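From: Arben Stan
To: Tarden Lane residents list
Subject: Re: Bedding and clothes for the October collection

Citlali Rosales wrote:
> Can we still leave bags at the Zeswood hall?
> Mine won't be ready until the evening.

The hall is open until 8, side door only. Please tie the bags and label them "bedding" or "clothes" – mixed bags slow the sorting down. The bedroom is where most of us will find things to give.

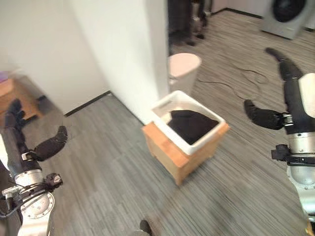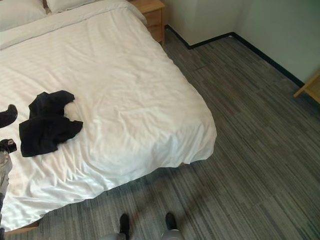
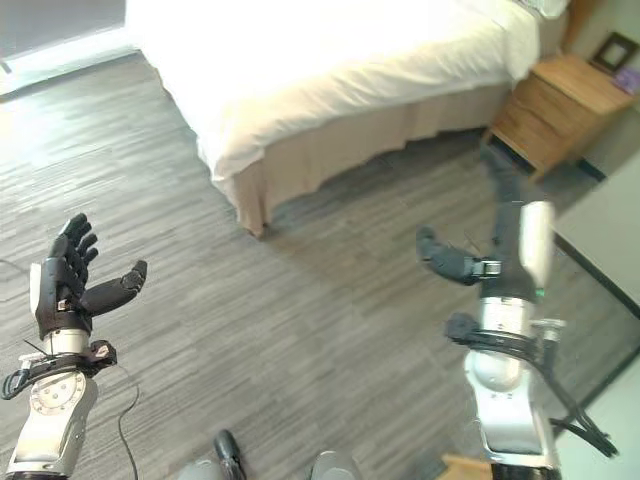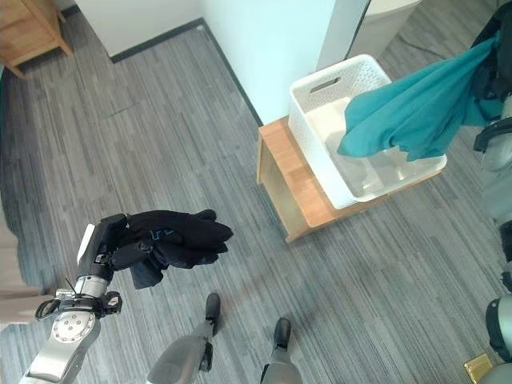
Does the van take duvets as well as sheets?
It takes both, as long as they are washed and dry. Pillows have to go to the Osine depot, which has its own bin for them.

Last year the street gave 48 bags. We need three more drivers for the run to Camacho Road, so reply to me off list if you have a car and a free hour. Fuel is paid from the street fund. Keep the receipt and put it through my door.

Arben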